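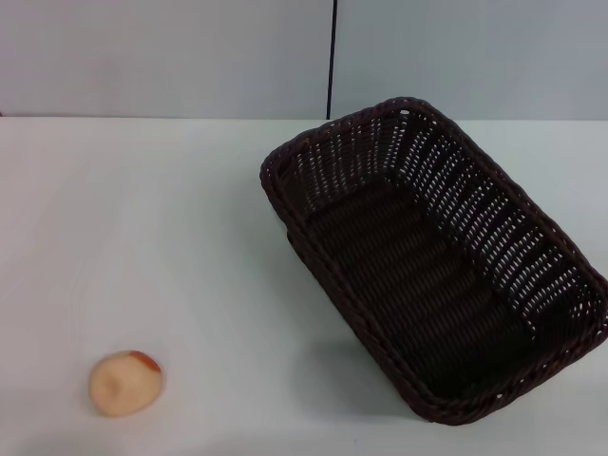 Figure 3. Dark woven basket on the white table, empty.

3.2 Materials and setting

All sorting sessions took place at the same table. The table has a smooth white top with no pattern or marking on it, and it stands against pale gray wall panels. We chose a plain surface after the pilot sessions at Gelstead, where participants used the printed lines of a tablecloth as a guide for laying out their piles. Two of them told us afterward that they thought the lines were part of the instructions. With the plain top, any grouping a participant made before filling the basket had to come from the participant.

The basket is rectangular and woven, in a very dark brown that most participants called black. It has a thick braided rim that runs all the way around the opening, and its corners are softly rounded (Figure 3). It has no lid in our procedure and no dividers. We refer to it below as the open basket, to keep it apart from the divided tray used in the second condition. The divided tray was supplied by Furkico and has 5 compartments of equal size. Both containers were bought for the study and had not been used in a household.

The choice of a dark container was discussed at some length within the group. Lai and Moffat argued for a light one, on the grounds that small items are easier to find against a pale background. Toivonen pointed out that the baskets people reported owning in our home survey were mostly brown or black, and that a light container would make the task easier than the one people have at home. We followed the survey. The effect of container color on search time is a separate question and we do not address it in this paper.

The items to be sorted were drawn from a pool of household goods collected for the earlier Hasto study. The full pool holds 551 items. For each session the experimenter took a set from the pool according to a list prepared in advance by Chuang, who did not run sessions. The lists were balanced so that each set held some soft items (cloths, socks, a folded bag), some hard items with a definite shape (jars, boxes, a tape measure), and some items that are awkward to stack (a ladle, a coiled cable, a hairbrush). Items with sharp edges were left out. So were items with a strong smell, after one bar of soap in the pilot passed its scent to everything else in the pool and drew comments for the rest of the week.

3.3 Procedure

Participants stood at the table for the whole session. A chair was offered to anyone who asked for one, and sessions completed seated are marked as such in the data. The empty basket was placed on the right half of the table, turned at an angle to the wall, so that neither a long side nor a short side directly faced the participant. In the pilot we had lined it up square with the table, and almost everyone filled it from the near side to the far side in rows. With the basket turned, participants had to decide for themselves whether to straighten it, work across it, or move around it. We recorded which of these they did.

The items were then put on the left half of the table in a loose heap. The experimenter read the following text aloud:

"These are things from around a house. Please put them away in the basket the way you would if you were going to need them again. There is no right way to do it. Tell me when you are done."

No time limit was given. If a participant asked whether everything had to fit, the experimenter said that it was up to them. If a participant asked whether the basket could be moved, the experimenter gave the same answer. Other questions were met by reading the instruction again.

When the participant said they were done, the experimenter noted the time and photographed the basket from above. The participant was then taken to a second table and given a short task unrelated to the study, lasting 9 minutes. After this they returned and were asked to find items in the basket one at a time, from a list read aloud. The retrieval list always held at least one item from each of the three groups described above. Participants put each item back after finding it, in any place they liked.

Sessions in the divided tray condition followed the same steps with the same wording, except that "tray" replaced "basket." Order of conditions was balanced across participants. The tray was also set at an angle, matched by eye to that of the basket.

3.4 Coding of the filled basket

Each photograph of a filled container was coded by two people working alone. Lam wrote the coding guide and trained the second coder on pilot photographs that were not used in the analysis. The guide asks for four judgments.

The first is whether the items are layered, meaning that at least one item rests fully on top of others. The second is whether there is grouping, meaning that items of one kind lie next to each other and apart from the rest. The third is use of the edge. Many participants stood long items upright against the inside of the rim, or hung a cloth or cable over it, and we wanted a record of this. An item counts as hung only if part of it lies outside the basket. The fourth is whether any space was left open at the bottom.

Use of the edge gave the coders the most trouble. A sock lying across the rim may have been put there on purpose or may have slipped, and the photograph does not settle the matter. We decided to code such cases as hung and to check them against the experimenter's notes. Where the notes said nothing, the code was left as it stood. Disagreements on the other three judgments were settled by discussion, with Toivonen deciding if the coders could not agree.

We also tried to code the order in which items went in. This was dropped. The experimenters' notes were too uneven to support it, and several participants took items out and began again, sometimes more than once.

3.5 Home survey

The survey mentioned in Section 3.2 was run before the sessions and closed on Feb 24, 2018. It was sent to 3,000 households in the Tai district by mail, with a prepaid return envelope. It asked what open containers the household kept on tables, shelves, and counters, what was in them on the day of answering, and who had last put something in. The questions were kept short, and respondents were invited to write freely on the back of the sheet.

The free answers were more useful to us than the check boxes. Many respondents drew a line between a basket that belongs somewhere, such as one beside the front door, and a basket that is carried from room to room and emptied. The second kind was often described as a stage in tidying: things are gathered from the living room, taken upstairs, and put away from there. Several people admitted that the last step is often skipped and the basket stays full on a landing for weeks. One respondent wrote that she owned two baskets so that she could start a new one when this happened.

These answers shaped the wording of our instruction. An early draft told participants to "tidy the table." Half the pilot group took this to mean that the table should be cleared as fast as possible, and they swept the heap into the basket with one arm. The phrase "if you were going to need them again" was added in October, before the main sessions began, and sweeping became rare after that.

3.6 Limits of the setting

A bare table in a quiet room is unlike most of the places our survey respondents described. At home the basket usually shares its surface with other things, and there is seldom a clear half of a table to lay items out on. Participants who sorted into piles on the table before filling the basket may have done so because there was room for it. We looked for signs of this by comparing how far the piles spread across the table, and we return to the question in Section 5.

The items were also not the participants' own. A person putting away their own keys knows when they will next want them, and our participants had to guess. Some said so during the session. A few built a story for the heap, deciding for instance that the house had a small child in it, and then placed items to suit. We did not discourage this, and it is recorded in the session notes where it was spoken aloud.

Finally, only one open basket was used. A deeper one would make layering harder to avoid, and a stiffer or smoother rim might hold fewer hung items. The results on use of the edge in particular should be read as results for this basket.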